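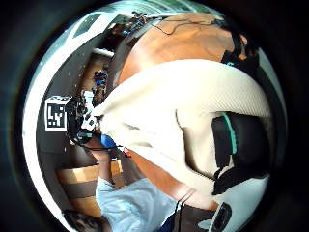
Fig. 4. Cream-white fabric, bunched and creased.

Section 4: Dyeing a big piece in the washing machine

If you've done the bucket method in Section 3, you already know most of this. The machine method is for anything you can't stir comfortably in a bucket – bedspreads, tablecloths, curtains, that enormous throw you bought in February and regretted. I wrote this part of the guide with Yaryna Yurchenko, who tests every Zondura color in her own front loader before we put it on sale, and she made me redo the salt step twice.

One pack of Zondura dyes 800 grams of dry fabric to the shade on the label. Go heavier than that and you'll get a paler version, which can be lovely if you meant it.

What you need

One pack of Zondura powder (check the shade card in Section 2 first)
Fine table salt, one full box
A kitchen scale or luggage scale
Rubber gloves
Old towels for the floor
A front loader that lets you turn off the eco setting

Before you start

1. Read the care label, if there still is one. Cotton, linen and viscose take the dye well. Wool and silk need the cooler recipe in Section 6. Polyester won't take it at all, and a cotton and polyester blend comes out lighter than the card, sometimes by a lot.

2. Weigh the fabric dry. I roll mine up in a tote bag, hang it from the luggage scale and subtract the bag. Write the weight down somewhere. You'll want it if you ever try to match the color again.

3. Wash the fabric on a normal cycle with ordinary detergent and no softener. Do this even if it's brand new! New cloth often has a finish on it that pushes the dye away, and you get a sort of cloudy look that no second coat really fixes.

4. Look for stains in daylight. Dye doesn't cover grease or bleach marks, it just gives you the same mark in a new color. Treat what you can and wash again.

5. Leave the fabric damp from the wash. If it has dried out in the meantime, soak it in plain water and wring it.

Note: Thread is usually polyester, so your seams and hems will probably stay the original color. On a pale cloth dyed dark blue this really stands out. I like it, my sister can't bear it. If you're on her side, pick a softer shade.

Caution: Put your gloves on before you open the pack, and open it away from fans and open windows. The powder is very fine and it travels.

Loading and running the machine

6. Empty the drum completely and wipe the door seal. Yes, check for the lost sock.

7. Tip the powder straight into the bottom of the empty drum, then pour the salt on top of it. Don't use the detergent drawer. It clogs, and the next three washes will have a surprise in them.

8. Shake the damp fabric open and put it in loosely. This is the step I'd ask you to take your time over. A big piece that goes in as one tight wad stays that way, and the dye only gets at the outside. Feed it in a bit at a time, and don't tie it or tuck the corners under.

9. Set the machine to cotton, 60 degrees Celsius, with no prewash. Turn off eco, half load and anything with the word "smart" in it. Those settings cut the water, and the dye needs plenty of it.

10. Start the cycle and leave it alone. If your machine has a pause button, you can stop it early on and give the fabric a pull apart with gloved hands, but only if the door releases by itself. Never force it.

11. When the cycle ends, leave the fabric in the drum. Add your usual detergent to the drawer and run the same program once more to wash out the loose dye.

12. Take the fabric out and dry it away from direct sun and away from radiators. Put the old towels underneath. Some colors drip a little, the reds most of all.

Cleaning up

13. Run the empty machine once at the same temperature with detergent. Then wipe the door seal again, getting right down into the fold where the water sits.

14. Run one dark load before you wash anything white. I skipped this once and ended up with pale green pillowcases. They've been demoted to the dog's bed.

Note: For the first 7 washes, keep the dyed piece away from light colors. After that it can go in with the rest.

If the color isn't what you hoped for

Patchy all over: the drum was probably too full, or a water-saving setting was left on. You can dye it again with a second pack, going one shade darker. Start from step 5.

Small dark specks: undissolved powder. Run a hot wash straight away, before the fabric dries, and most of them should lift.

Paler than the card: check the weight you wrote down in step 2, then the fiber. If both are fine, have a look at the batch number on the bottom of the pack. Batch 357 of the slate gray was underfilled and we're replacing it, so drop Bohdan Harasym a line in our customer mailbox with a photo of the number and he'll send you a new one.

Darker than you wanted: wait until it's bone dry before you decide. Wet fabric always looks deeper, and I've talked several people out of panicking by telling them to go to bed and look at it in the morning.

Storing leftovers

A pack that has been opened but not used will keep if you fold the top over twice, clip it and put it in a jar with a tight lid. Keep it dry and well out of reach of children and pets. Once the powder has been mixed with water or salt it won't keep, so don't try to save that. Label the jar with the shade name. All the browns look the same as powder, and so do two of the purples.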